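Notebook, Sunday, 7:40 am

Madder vat no. 12 came out of the shed overnight and I am so pleased with it I'm writing this before coffee. Last week's skeins went brick orange no matter what I did. Cooler bath, longer soak, chalk in the water this time, and we finally have a red that is red!

What changed:

Water. Used the Wunska spring water again instead of the tap. Ours is soft, so I added a pinch of ground chalk. Should have done that from the start, every old recipe in the binder says so.

Temperature. Kept the pot at 62 C and never let it creep up. The two batches that got away from me in January both browned, and I think the brown starts showing well before a simmer. The clip thermometer reads a little high next to the glass one, so trust the glass one.

Roots. The Peñalver lot, chopped small and soaked overnight, first soak water poured off and saved (jar on the windowsill, labeled, please don't dump it). That first water is where a lot of the yellow goes. I dipped a scrap of mordanted wool in it and got a lovely soft apricot, so there's a second color for free. The Gikum roots are thicker and I haven't opened that bag yet.

Weights: 100 g dry root to 100 g wool for the test skeins. Alum mordant as usual, rinsed once, left damp in a towel. I want to try half that much root next, because at this depth of color we may be wasting it.

Took the wet skeins out to the line and kept going back to look at them. They're drying a touch lighter, as expected, but still warm and even from end to end. One skein has a pale band where the tie was too tight. Figure-eight ties, loose, four per skein! I wrote this on the wall in pencil and still managed to forget.

Also started thinking about the target shade for the Wakari blanket order. They asked for "a proper red," and everybody means something different by that, so I want a few reds on hand to hold the skeins against in daylight.

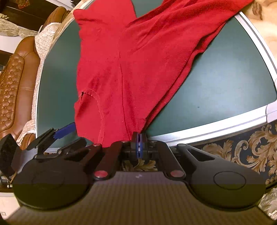

Red knit on the green tabletop.

Lamp light is hopeless for this, by the way. Under the bench bulb the Tuesday skeins and today's look like twins, and by the door they're miles apart. All matching by the north window from now on, before noon if possible.

Rough plan for the blanket yarn: 2,000 g total, which means splitting it across pots, which means the pots have to agree with each other. My idea is to soak all the root together in the big tub, stir well, then divide the liquor by weight. After dyeing, the knitters can alternate skeins every two rows to hide whatever difference is left.

To do:
Wash test with the plain soap, one skein, warm water
Lightfast strip in the south window, half covered with card
Half-strength root test
Try the leftover bath again for a pink, it still has plenty of color in it
More chalk
Scrub the enamel pot, there's a ring

If the exhaust bath gives a decent pink I'm going to be unbearable all week. Putting the pot back on now.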